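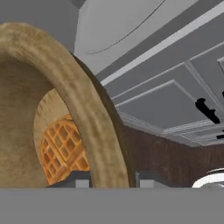
Vrabec Household Food Study, Ratville
Working paper, April 26, 2018

3. Storage and reheating of bread products

3.1 Sample and diary method

The diary sample consisted of 131 households in Ratville and Rindham. Each household kept a written record of every bread product brought into the home, the place where it was stored, and how it was finally used or thrown away. Diaries ran for 11 days in July. Entries for sandwiches bought ready to eat were removed before coding, as were entries with no storage location. The remaining file held 2099 entries.

Products were coded into six groups: sliced loaves, whole loaves, rolls, bagels, waffles and flatbreads. Frozen waffles were kept in the same group as fresh ones. This choice affects the freezer figures in Section 4, and separate totals are given there.

Reheating was recorded by appliance. Toasters, ovens and microwaves each had their own code – a product that passed through two appliances was coded by the last one used. The diary sheet showed a sample drawing of each appliance type, and respondents marked the one closest to their own. Built-in and countertop models were not separated.

Figure 2. Appliance door with dark glass window and vertical black handle, rendered view.

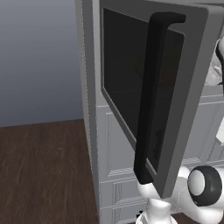 3.2 Storage time and disposal

Storage time was taken as the number of nights between purchase and last use. Bread kept at room temperature was more often thrown away than bread kept in the freezer, and this held for all product groups except flatbreads. Whole loaves showed the widest spread. Households that sliced a loaf before freezing it tended to finish it, while those that froze it whole often recorded a single use followed by disposal.

Microwave reheating was most common for rolls and least common for sliced loaves.

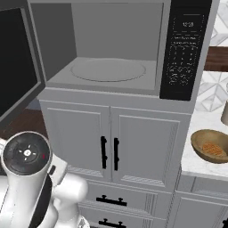 Several respondents noted in the margin that rolls became tough soon after heating, and some of these rolls were later entered as waste. The Jaltum pilot used a shorter diary sheet with no margin column, so the notes cannot be compared across the two studies. Refrigerated bread was coded separately from room-temperature bread but is too rare in the file to support a test by product group.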